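Ranger les baguettes, enfin !

Je vous avais promis en janvier un billet sur le grand tri de la cuisine, et puis j'ai reculé, reculé... parce que la cuisine, chez moi, ça commence toujours par les couverts, et que les couverts me faisaient un peu peur. Vous voyez le tiroir qui coince ? Celui qu'on ouvre en glissant deux doigts pour aplatir la louche coincée au fond ? Eh bien c'est terminé, j'ai tout sorti sur la table et je suis ravie.

Il faut dire que j'adore cette table depuis que j'ai mis la nappe à étoiles. Des carreaux gris et blancs, des étoiles roses, bleues, orangées cernées de bleu foncé... Ma sœur la trouve enfantine, moi elle me met de bonne humeur dès le café de sept heures. Et pour trier, c'est très pratique : chaque étoile devient une petite zone. Le bois par ici, le métal par là, et les orphelins dans un coin. 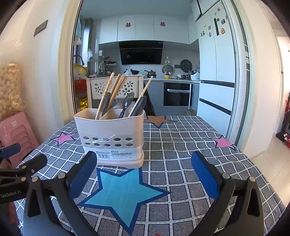 Le porte-couverts blanc sur la nappe à étoiles, baguettes et cuillère de service dedans.

Ce qui m'a plu dans ce modèle, c'est qu'il est tout simple. Du plastique blanc, des compartiments, des petits trous devant pour l'égouttage. J'avais longtemps lorgné un pot en céramique de chez Clolen, magnifique, mais sans le moindre trou au fond, et je sais très bien comment ça finit avec des baguettes en bois qui sortent de l'évier. Mon ami Abhishek m'avait prévenue : il a jeté un paquet entier de baguettes piquées de noir l'hiver dernier. Depuis, les siennes passent la nuit à plat sur un torchon, et moi je fais pareil avant de les remettre debout.

Parlons-en, des baguettes ! J'en ai de toutes les sortes, des unies, des plus claires, quelques-unes avec des petits motifs jaunes que j'aime beaucoup. Le jeu consiste à refaire les paires, et c'est là qu'on s'aperçoit qu'il en manque toujours une. Je les couche toutes dans le même sens, je compare les pointes, je compare les longueurs, et j'avance paire par paire. Les célibataires ne partent pas à la poubelle, elles servent à remuer la pâte à crêpes ou à tenir les plants de basilic. 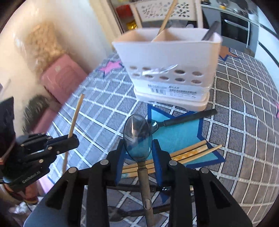

Pour les cuillères, j'ai été plus sévère. J'ai gardé celles que je prends vraiment, celles dont le manche tombe bien dans la main, même un peu ternies. Un coup de bicarbonate avec un chiffon humide et on verra bien ! Les autres vont rejoindre le carton de Charalambos, qui équipe son premier appartement et qui accepte tout, même les piques à brochettes (surtout les piques à brochettes, il vient de s'offrir un barbecue).

Et puis il y a le pot rond, le brun couleur carton, que je n'arrive pas à quitter. Il déborde toujours, tout y est serré, les grandes baguettes dépassent de partout, mais je sais exactement où mettre la main quand l'huile commence à chanter. J'ai donc décidé de garder les deux : le blanc pour ce qui sert à table, le rond pour ce qui sert à cuisiner.
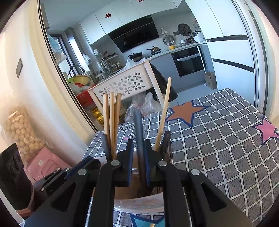

La règle que je me suis donnée, c'est qu'on doit pouvoir tirer un ustensile sans que les voisins viennent avec. Les spatules contre le bord, les plus longues au milieu, et tant pis pour la symétrie. J'ai essayé l'inverse pendant une semaine, les grandes dehors – une catastrophe, je renversais le pot à chaque omelette.

En tout, ça m'a pris 116 minutes, pause thé comprise, avec la radio à fond. Le tiroir libéré attend maintenant les torchons et les maniques, et je vous montrerai ça dès que j'aurai trouvé un fond antidérapant à la bonne taille. Si vous avez une adresse, dites-moi tout en commentaire ! Et les vôtres, de baguettes, vous les rangez debout ou couchées ?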